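Iment Automation Laboratory
Equipment Gallery: Table Cell 4, Setup and Care

The Amundsen building houses the tabletop manipulation cells operated by Iment. The gallery presents Table Cell 4, which consists of one robot arm, a white work surface and a standard set of household and toy objects. It is intended for staff who are assigned to the cell and for partner groups preparing to install a similar station. The full maintenance manual is available from the equipment office. Page last revised 3/16/22.

Arm and gripper

The arm was commissioned in July and has since remained on the same base. Its mounting bolts are checked with a torque wrench after every 199 hours of powered operation, and the reading is entered in the Grivitik service log. Cable routing is inspected at the same time. The cable at the gripper must have enough slack for full rotation of the last joint, but it must not form a loop large enough to catch the handle of a cup or the rim of a plate. Any cable with a cut or flattened jacket is replaced before the cell is returned to service. 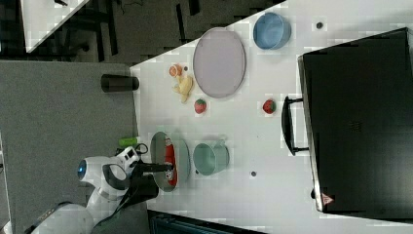
Gripper finger over the red item in the gray pan, with the toaster oven at right.

Gripper fingers are wiped with a dry, lint-free cloth at the end of each shift. Solvents are not permitted on the finger surfaces. If a finger shows play when moved by hand, the arm is powered down, the finger is removed and the seat is cleaned before the screws are tightened again. A finger that still moves after this procedure is sent to the workshop with a completed fault card.

Work surface and object set

The tabletop is cleaned before objects are placed. Staff should use a damp cloth and allow the surface to dry completely, as residue changes the way light items slide. Objects are then set out according to the layout sheet for the session. Larger items are placed first – the oven, then the plate – and small food items follow. The complete set for this cell is stored in 13 labeled bins in the Nullon storage room. Damaged pieces are to be withdrawn and reported, and they may not be glued or taped for further use. 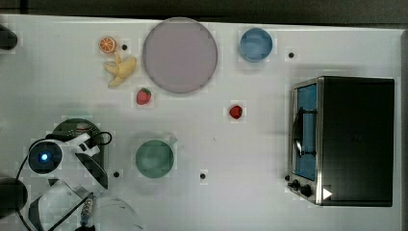

Table Cell 4 from overhead: plate, blue bowl, green mug and toy food, with the arm at lower left.

The overhead view is checked at the start of each session against the reference view held on the cell computer. If the table edges do not line up with the reference, the mount is adjusted and the check is repeated. No recording may begin until the result has been signed off on the session sheet.

Clearance and daily checks

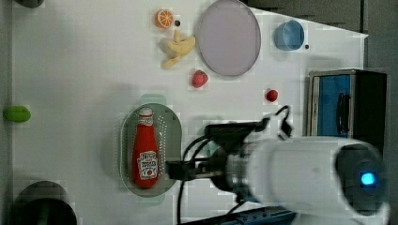 Clearance checks are carried out at reduced speed after any change to the layout, the gripper or the arm software. The operator moves the arm to each pick position in turn and stops above the object, keeping one hand on the stop control. Containers with a raised rim require particular attention. With the ketchup bottle lying lengthwise in the perforated tray, the black gripper comes in beside the tray and close to the lower part of the bottle, and its height should be confirmed before the fingers are closed. The same check is repeated on the return path – a position that is clear on approach may not be clear once the arm is carrying a load. The load limit set for this cell is 900 grams, including any contents.

Requests for access to Table Cell 4 should be submitted to the equipment office in the Amundsen building. Faults are to be recorded in the Grivitik service log before the operator leaves the cell.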